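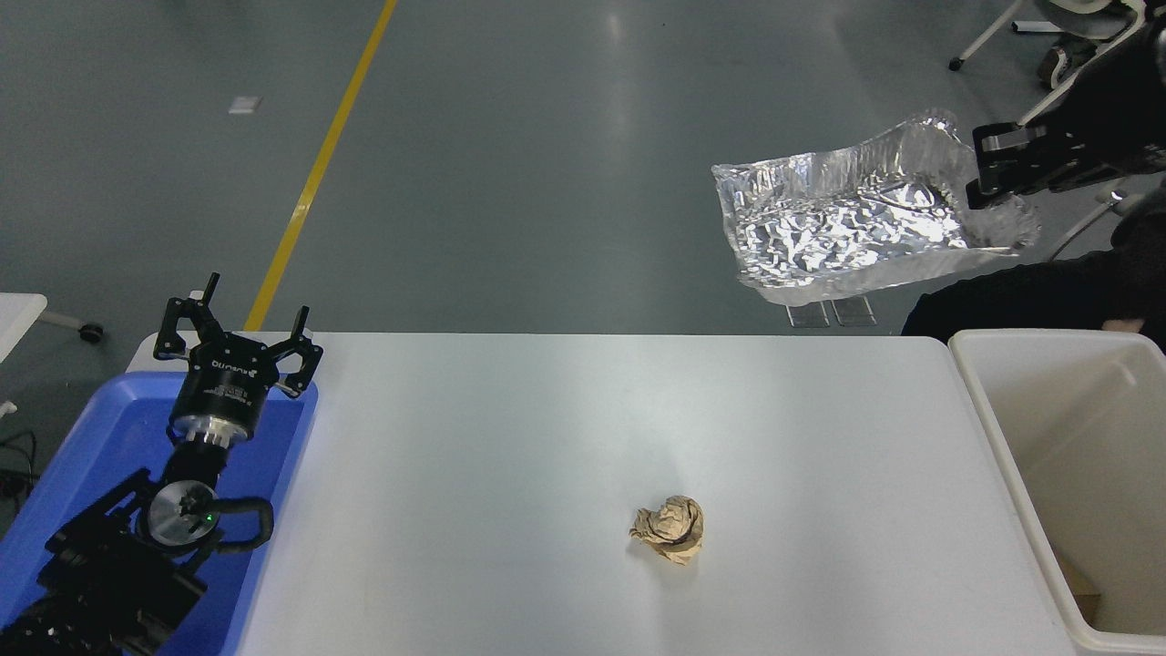 Notebook, 28 May 2026
Mumesdale primary: candidate lists and coding

Started on the party selection data again. The aim for the day was to get the Mumesdale contest into the same shape as the Monley one, so that the two can be compared before the October wave of the survey.

Source material: the local party's published rules, the candidate statements, and the press cuttings folder. The rules came as a scanned PDF and the text layer is poor. I retyped section 5 by hand and saved it next to the scan. Please use the typed copy for quoting, but check page numbers against the scan.

Candidates
Seven names went forward to the first round. The cuttings give eight in one place, which is a mistake in an early report that two other papers then copied. The eighth person had said they were thinking of standing and never put in papers. I have left them out of the main table and put a line in the notes column.

Three of the seven stood on a joint ticket. Our coding sheet has no field for that. For now I have used "J" in the alliance column and kept a separate row for each person. If we merge them into one row the vote shares will be easier to read, but we lose the differences between their statements, and those are fairly large on housing and council tax.

Coding the statements
Finished 27 statements, Monley and Mumesdale together. Codes used are the ones agreed last time, with one change: "replace the current council leadership" and "change how the council works" were both going under code 3. I have split them into 3a and 3b. Several candidates say both in the same paragraph and the old code hid that. The Monley statements have been redone to match. Sales has not, as the files are still on the old drive.

Sedora import
Sedora rejected the first upload. The date column was in mixed formats, some with the month first. Fixed in the spreadsheet and uploaded again, went through. Accented letters in two surnames came out wrong and I corrected them in the database directly, so a fresh import will bring the fault back. Needs fixing in the source file.

Turnout
Still no turnout figure for Mumesdale. The party gives votes cast but not the number of people entitled to vote. Non-members could register on the day, so the membership total is no use as a base. Cell left blank. Please don't fill it with an estimate.

To do
Recode Sales with 3a and 3b.
Write to the Mumesdale branch about the register.
Decide on the joint ticket rows before anyone runs the tables.
Move the typed section 5 into the shared folder.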